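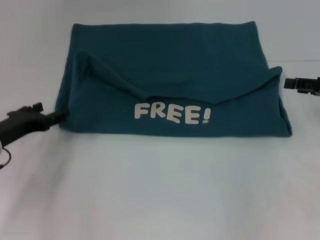
The teal "FREE!" shirt, part folded, on the white table.

Bastian Eichhorn folds T-shirts for a living, more or less. He runs the folding table at Wistarell, a secondhand clothing shop, and he talks the way he works. Fast. One shirt done before you finish your sentence.

"Sleeves first. Always sleeves. People start at the hem and then they wonder why the neck looks like a sock."

We met on a slow morning, March 24, 2023, coffee going cold on the windowsill. The shirt that day was teal cotton with FREE! across it in fat cartoon letters. Does anyone ask if it's free? "Every week. It's four dollars."

He learned from Afiq Harahap, who had the job before him and left for Plultura, the bigger store across town. Harahap's rule was simple – print facing up, or it doesn't sell. "Afiq would refold a whole shelf over that," Eichhorn says. "Drove me nuts. Now I do it."

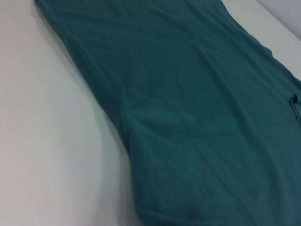 Teal cotton laid out on the white surface, a few shallow wrinkles still in it.

Wrinkles don't bother him much. He won't iron a tee. "Flat hand, push out from the middle, done. Cotton relaxes if you let it sit." Five minutes under a pile of other shirts is usualy enough, he says, and jersey needs less.

What he does care about is the table. White, smooth, wiped down every morning. Dark wood hides lint, he says, and then the customer finds it. He tried a folding board once, a Brollness. Gave it away. "Every shirt came out the same size, which sounds great untill you get a kid's medium."

Plans for April? Shelves by color instead of size. Harahap thinks it's a mistake and told him so by phone. "He may be right. We'll see. I've got teal for a whole row."

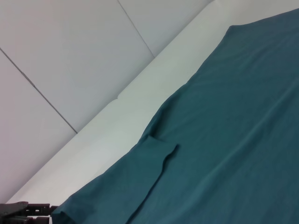
How do you fold a T-shirt so the print ends up on top?
Lay it face down, fold both sides and sleeves in toward the middle, then bring the hem up to the collar and turn the whole thing over.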